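Notebook 2, January 2022
Item 351, black faux-leather jacket. Flat folding on the bed, front up against back up.

Purpose: settle which way up the jacket should lie before folding for the Lodier box. The September entry says "either way" and that is no use to anyone packing from it. Worked on the bed in the side room. Yi-chun Fung folding, me writing.
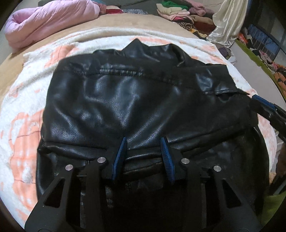
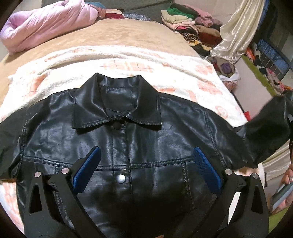

Item 351 on the bed. First picture: back up, lower part folded over. Second picture: front up, collar open.

Constraints

Shelf depth in the Gidton cabinet is 50 cm, box goes in short side first. Folded piece must be narrower than the box and must not be pressed by the lid. Jacket weight with nothing in the pockets, 1,000 g on the kitchen scale. Pockets checked before starting. Nothing in them.

Material

Polyurethane coating on a woven backing, according to the supplier sheet. Treat as coated fabric throughout, no leather dressing, no oil. The coating slides on the bed cover and grabs on itself, which matters for everything below. Coating against coating does not shift once there is any weight on it. It has to be lifted clear and set down again. Pulling a stuck layer sideways put a short drag crease in the back panel, which relaxed when the panel was smoothed by hand from the center out.

Back up

Collar stands up in a bunch at the top center and will not lie down by itself. Turning it out toward the head of the bed works if the yoke is held flat first. Yoke seam puckers a little along its length. That is in the stitching and no amount of smoothing takes it out, so leave it.

Shoulder strap: check that it is flat before anything goes over it. If it is doubled under, it leaves a mark in the layer above within minutes. Add this to the sheet as a separate step.

Hem folded up first, then rolled over once more on itself. Gives a thick roll across the lower part with a lot of trapped air. The roll wants to open. Yi-chun tried a narrower first turn and it held better, but the finished piece was no smaller. Sleeves brought across the back afterward crossed over the roll and made a high spot in the middle. Box lid touched it. Rejected in that order.

Second attempt, sleeves first, each laid down the back parallel to the side seam, then hem to yoke in a single fold. No roll. Flatter by a good margin, lid clear. The fold line falls across the middle of the back panel, which is the largest plain surface on the jacket and the place where a set crease will show most. Put a tissue sausage in the fold and the radius was acceptable.

Front up

Easier to lay out. The placket gives a center line to work from and the collar points can be set level with each other. Fasten the placket before folding. Unfastened, the two front edges walk apart as soon as the first sleeve is moved, and the whole front has to be squared again. Neck button last, or not at all if the collar is going to be padded.

Chest seams and pocket areas are stiffer than the back. They resist the fold, then give all at once at a seam. Not good for the coating along the topstitching. Hardware is the other objection. With the front inside the fold, the snap lies against coating and will print a ring if left. A square of tissue over the snap is enough for short storage. I would not rely on it over a season.

Sleeves from the front position: the one stretched out came over cleanly. The other had slipped down beside the body and was bunched, and had to be pulled out full length and smoothed before it could be used. Lay both out before starting, every time.

Result

Back up, sleeves first, single fold with tissue. Front up to be used for inspection and fastening only, then turn. Turning takes two hands at the shoulders, lift, do not drag.

Sequence for the sheet:
1. Front up. Empty pockets, fasten placket, wipe snap.
2. Turn at the shoulders.
3. Collar outward, shoulder strap flat.
4. Sleeves down the back, parallel to the side seams.
5. Tissue sausage across the center back.
6. Hem to yoke. No second fold.
7. Interleave, box, lid. Label on the short side.

Interleaving

Used plain acid-free tissue from the Babaei roll. The glassine from Rodska is smoother but crackles and holds its own creases, and those can transfer. Keep it for the wool. No polythene against the coating in any case. The old coat in the bottom drawer went tacky where it touched its bag and I do not want that twice.

Open points

Vusumuzi Fourie thinks coated jackets should hang, padded hanger, full stop. He has a point about the back crease. The rail is too short for everything we have, and the yoke on this one already carries strain at the pucker. Asked him for the shoulder width of his padded hangers. No figure yet.

Tissue sausage thickness was judged by eye. Needs a number before anyone else can repeat it.

Leave 351 boxed until the next cabinet check, open, photograph the back panel in raking light, compare. If the fold line is still there after a night spread on the bed, move it to the rail and take something lighter off.

Sheet not yet retyped. Use this page until it is.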